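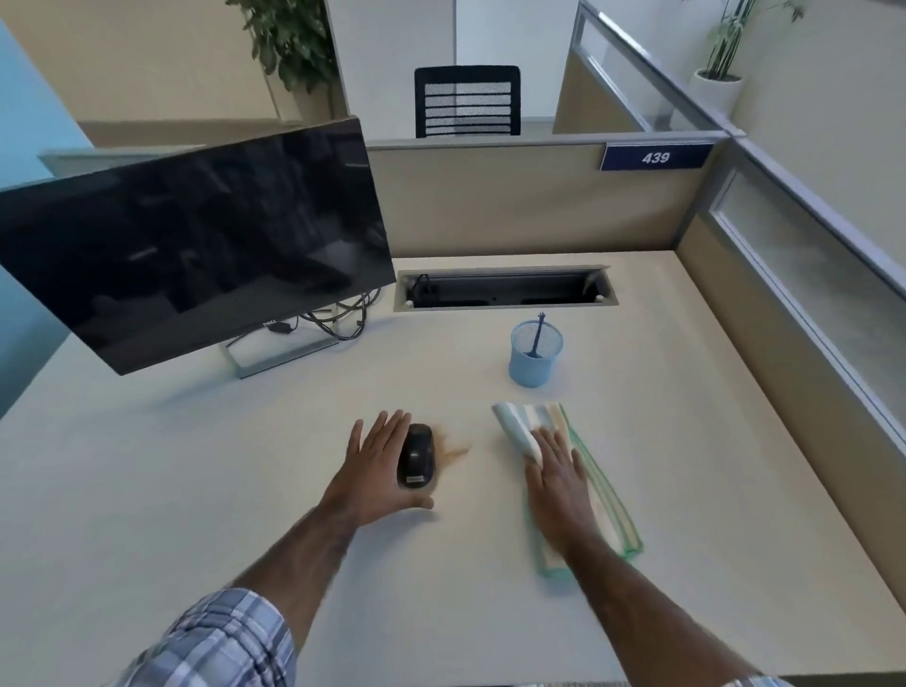
Oanh Lục
Programming Coordinator, Dernholm Film Society

Clornwood, the first feature by director Ladi Iyamu, has been held over for two more weeks at the Dernholm after selling out most of its evening shows in December. The 80-seat upstairs screen had 241 admissions across the first 4 screenings, the best opening we have had for a debut since we moved into the building.

The film follows a retired surveyor, played by Bello Haruna, who goes back to the river town where he grew up to settle a boundary dispute between two families. He expects to stay a weekend. The job drags on into the spring, and most of the story takes place in the kitchen of the older family, where Trinh Kiều plays the daughter who has kept the land records in a biscuit tin for years. There is very little music. Long stretches are just people reading documents aloud and disagreeing about a fence.

Iyamu wrote the script while working as a sound editor, and it shows in the way the town is heard before it is seen. The river is on the soundtrack for ten minutes before anyone walks down to it. Haruna is very good in a part that gives him few lines, and the last meeting between the two families got applause at the first screening.

The film was produced by Druden and shot in 24 days. It runs 104 minutes and is shown in English and Vietnamese with English subtitles. There is some strong language. Children under 12 need to come with an adult.

Evening shows start at 7:30 p.m. The matinee is at 2 p.m. and has open captions. Doors open half an hour before each show. Seats upstairs are not numbered, so groups who want to sit together should come early. The elevator is running again, and there are two wheelchair spaces, which can be booked through the box office by phone or in person.

Members pay the usual reduced price. Passes from the fall season are still good for this run but can't be used for the short film night.

The short film night follows at the end of the run. Trinh Đoàn has picked six shorts, including Phùng, an animated piece drawn entirely in pencil. He will introduce the program and take questions afterward in the lobby. Tickets for that night go on sale at the box office when the held-over run begins.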